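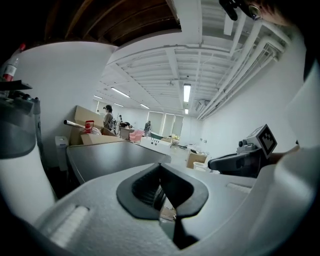 Page last changed: Monday, 3:10 p.m.

FOR RELEASE: Coden teaches a robot arm to tidy up using recordings from a hand-held gripper

I write the press releases at Coden, and usually that means two paragraphs and a quote from someone in a nicer shirt than mine. This time I asked if I could just tell it my way, since I've been hanging around the Cidex project since September and I'm pretty excited about it!

So, the short version. Our Cidex team has trained a robot arm to clear household clutter off a counter and put each thing where it belongs, and every bit of the training came from people walking around with a gripper in their hand. Nobody drove the robot by remote control. The arm never visited the rooms where the recordings were made – it learned from the recordings alone, then got to work in a room it had no data from.

The gripper is white, with black rubber at the business end and a square black-and-white marker mounted on it. You hold it, you pick things up with it, you put them down. The camera rides along and records what the gripper meets on the way, which in a room like ours means a metal countertop, cardboard boxes, a red plastic container, a crumpled plastic bag, and colleagues getting on with their day in the background. We left all of that in. The team wanted recordings from rooms people really use, with the lights on and the chairs wherever they ended up.

Now the result. We collected 997 recordings in 7 rooms, with 10 people taking turns on the gripper (I did one afternoon, and my wrist had opinions). The arm was then tested in a room that was left out of the training set. It put the right item in the right place in most of its tries, and it did clearly better than a version trained on the same number of recordings from a single room. That comparison is the part the researchers care about most. Same amount of data, more rooms, better robot.

The method behind it is called Bogdan, and I had it explained to me three times before it stuck. Each recording gets split wherever the fingers open or close, so one long clip turns into a string of short ones: reach, grab, carry, let go. The robot learns those short pieces and also learns which one tends to come next. When it drops something, it can go back to "reach" and have another go. Earlier versions carried on to the bin with nothing in their fingers, very sure of themselves.

It still has trouble with see-through plastic and with anything floppy. Bags are the worst. It's also slow – slower than me, and I'm not quick. The team is working on both, and I'd expect bags to take the longest.

The write-up and 3 sample recordings are on the Sorkach page of our site, along with the code for splitting clips. The full set will follow once the labels have been checked. Reporters who'd like to try the gripper are welcome to come by; write to the press desk and we'll find a time.

Reader comments

gluegun_dad: Does the marker have to face the camera the whole time or can it drop out for a second?

Press desk: Short gaps are fine, I'm told. Long ones get the clip thrown out.

mpt: Would like to see the failures posted too, especially the bags.

tallie: Same data, more rooms is a nice clean test. How many tries in the left-out room? I couldn't find it on the Sorkach page.

Contact: Coden press desk | © Coden, all rights reserved | Back to top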